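縞のあるもの

サドソープの貸衣装店ビッカースタッフは、表通りから見ると仕立屋に見え、裏から入ると倉庫に見える。ドロレス・ティボドーは三十年この店で働いていて、どちらの入口から入っても同じことを言った。寒い、と。

一月の第二週は返却が重なる。年末の芝居、年始の結婚式、誰のものとも知れない祝賀会。袋に詰められて戻ってくる服はたいてい機嫌が悪い。ドロレスの信念によれば、服は人間より長く根に持つのだった。

その日の最後の袋は劇団ダリッツからのもので、伝票には「紳士用、縞、一式」と書いてあった。一式という言葉をドロレスは信用していない。一式と書かれた袋には、必ず何かが足りないか、何かが余分に入っている。靴べらが出てきたこともあるし、半分食べたビスケットが出てきたこともある。

袋を逆さにすると、濃い灰色の布がコンクリートの床にどさりと落ちた。

「これ、ズボンですか」とジュニパー・エスコベドが聞いた。店に来て二週間、まだ物事に答えがあると思っている。

「たぶんね」

「たぶん、ですか」

「畳むまではわからない。畳んでみて袖が出てきたら、上着よ」 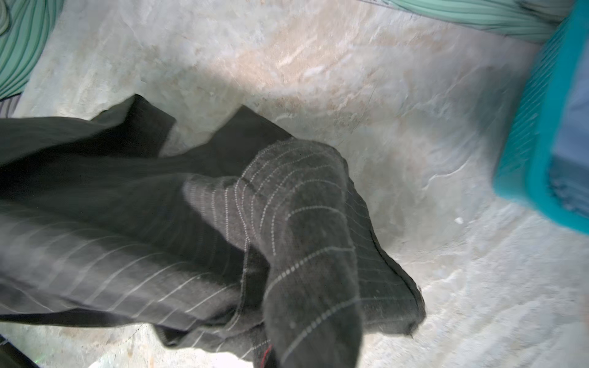
縞がきれいに見えるうちは捨てるほどのことはない、とロスコー・ブラックウッドが帳場の奥から口を出した。縞というのは正直な柄で、曲がった畳み方をすれば曲がって見えるし、真っすぐ畳めば誰にでもわかる。無地は嘘をつく。そういう意味のことを、彼はお茶を飲みながら、立ち上がりもせずに述べた。

「では畳んでくださいよ」とドロレスは言った。

腰が、とロスコーは言った。彼の腰は畳む話になると痛み、昼食の話になると治る。

ジュニパーは布の端をつまんだ。赤い糸が一本、ぽつんと目についた。

「抜いていいですか」

「だめ」とドロレスは即座に言った。「赤い糸は先代の印なの」

「何の印ですか」

「それを聞く前に先代は引退したのよ」

先代のチュオラン・レンは、四十四もの印を使い分けていたという。青は丈詰め、黄色は要注意、緑は借り手が払わない。赤については説が分かれていた。ロスコーは「高い」の意味だと言い、ドロレスは「もう貸すな」の意味だと言う。貸すなと言われた服を店は何度も貸してきたことになるが、苦情は来ていない。来ていたとしても、帳場の奥で止まっているのだろう。

二人がかりで布を台に運んだ。台は白く、縞のものを載せるとどんな皺もよく見える。ジュニパーにはこれが親切に思え、ドロレスには嫌味に思えた。

「まず縞を揃える。折り目のことは後」

ジュニパーは揃えた。すると縞は、こちらでは横に走り、あちらでは縦に走った。右を直すと左が斜めになった。人の意見を聞いて回っているときに似ていた。

「さっきより悪くなりました」

「そういう時期があるの。続けなさい」

布の中ほどに、くるりと丸まったところがあった。押さえると平らになり、手を離すと戻る。ジュニパーは押さえ、離し、押さえた。

「腰まわりですか、ポケットですか」

「どっちだと思う」

「ポケットだと嬉しいです。何か入っているかもしれないので」

ドロレスは、それがこの仕事でいちばん危険な考えだと教えた。ポケットに何か入っていると期待する者は、いつか本当に見つけてしまう。彼女自身は六年前に恋文を見つけた。宛名はロスコーで、差出人は食料品店だった。よく読むと請求書だったが、文面はたいそう情熱的だった。

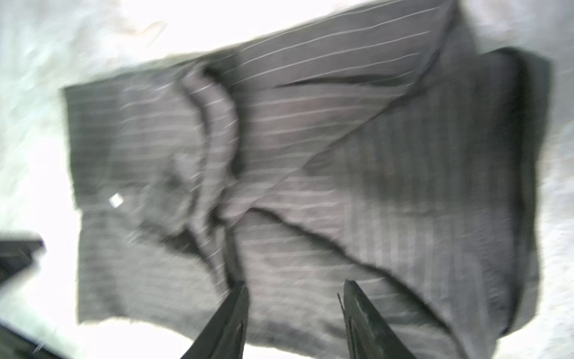 二　電話

ダリッツの衣装係、トリニティ・シューマッハから電話があったのは、日が暮れてからだった。

「縞のを返しましたよね」と彼女は言った。

「返ってきましたよ」とドロレスは言った。「一式が」

「あれ、うちの役者が気に入ってしまって。買い取れないかと言うんです」

ドロレスは台のほうを見た。ジュニパーが布に両手をついて、溺れる人を助けるような顔をしていた。

「何の役で使われたんです」

「銀行家です。二幕で破産します」

「それでこの皺ですか」

「役作りの一環だと本人は申しております」

帳場の奥で椅子が鳴った。ロスコーが立っていた。腰はどうしたのかと誰も聞かなかった。売るという言葉は、昼食と同じくらい彼に効くらしい。

「赤い糸つきだと言え」と彼は小声で言った。「高いという意味だ」

ドロレスは受話器を手でふさいだ。「もう貸すなという意味よ」

「売れば、もう貸さずに済む」

筋が通っていたので、ドロレスはしばらく腹を立てた。それから受話器を耳に戻し、少し考えさせてほしいと伝えた。

「できました」とジュニパーが言った。

台の上には四角いものがあった。角の一つは少し余計に尖っていたが、四角と呼んで怒る人はいないだろう。

「それで」とロスコーが聞いた。「ズボンだったのか」

ジュニパーは四角いものを見た。ドロレスも見た。

「すみません」とジュニパーは言った。「縞ばかり見ていました」

ドロレスは伝票を引き寄せ、「紳士用、縞、一式」と前の人の字をそのまま写して、判を押した。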